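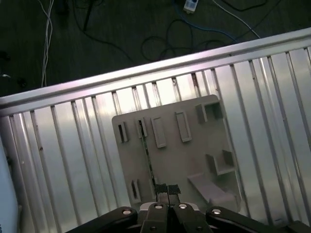
What is in this collection?
Recordings of a robot arm working with a fixture plate and an open desktop computer, gathered so that a learning system can be trained to carry out small assembly and disassembly tasks.

Flosimari Workbench Demonstrations: Data Card

Summary

Flosimari is a collection of 1,000 demonstrations recorded by Bruvent at its Peduvthorpe site. Each demonstration is a single attempt at a single task, guided by a human operator from start to finish. The collection is meant for research on imitation learning and on policies that combine several camera views. It is maintained by Ivana Escobar, to whom corrections and access requests should be addressed.

Contents of each demonstration

A demonstration consists of synchronized video, arm joint positions, gripper opening, and a short written instruction. Video is stored at 10 frames per second. The written instruction was composed before the attempt and was not changed afterward. Where an operator departed from it, the departure is noted in the comments field.

Views

Two kinds of view are supplied. The first is fixed and takes in the bench and the computer case together.

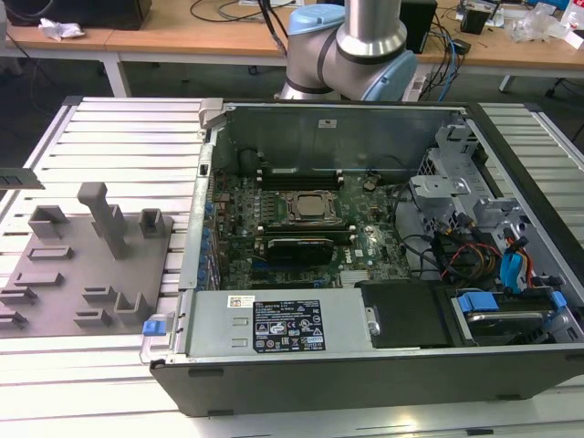

The second moves with the gripper and gives a close view of the part being approached. Users should expect the gripper itself to cover a good share of the image in many of the close views. No masking has been applied, and the release contains no cropped versions.

The two kinds of view share a common clock. Calibration files are included for every recording day, and the file nearest in time to the demonstration should be used.

Collection procedure

Operators completed a training period before their attempts were accepted. Between attempts, the position of the plate was varied by hand within limits set out in the collection manual. Lighting was left as found. Cables and other ordinary objects near the bench were not cleared away, and models trained on this collection should be tested against backgrounds of a similar kind before any claim is made about cleaner or busier ones.

Attempts that ended in failure are kept and labeled. They make up a separate split of 96 demonstrations, and they are not counted in the main training split.
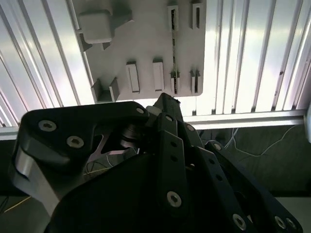
Peduvthorpe, 23rd August

Notice of revision. Version 2 of the collection replaces the version circulated in June. The following changes have been made:

Instructions have been rewritten in a consistent form, with one verb and one object wherever the task allows it.
Gripper opening is now given in millimeters. The June version used a unitless value between zero and one.
Duplicate recordings reported by the Nghiêm group have been removed and replaced with new ones.
The failure label now records the stage at which the attempt ended.

Results obtained with the June version should not be compared directly with results obtained with this one.

Known limitations

The collection covers one site and one bench. Reflections from bare metal are frequent and may affect methods that depend on depth estimates. Interior views of the computer are dense with small parts, many of them similar in shape and color, and the part labels supplied are limited to those named in the task instruction. 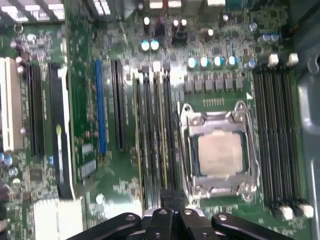
Wrist view of the motherboard, with the processor socket and memory slots visible.

Permitted use

The collection may be used for research and teaching. Redistribution in whole or in part requires written permission from Bruvent. The collection has not been assessed for use in the control of equipment near untrained persons, and it should not be relied upon for that purpose.

Citation

Please cite the collection as "Flosimari Workbench Demonstrations, Version 2, Bruvent, Peduvthorpe."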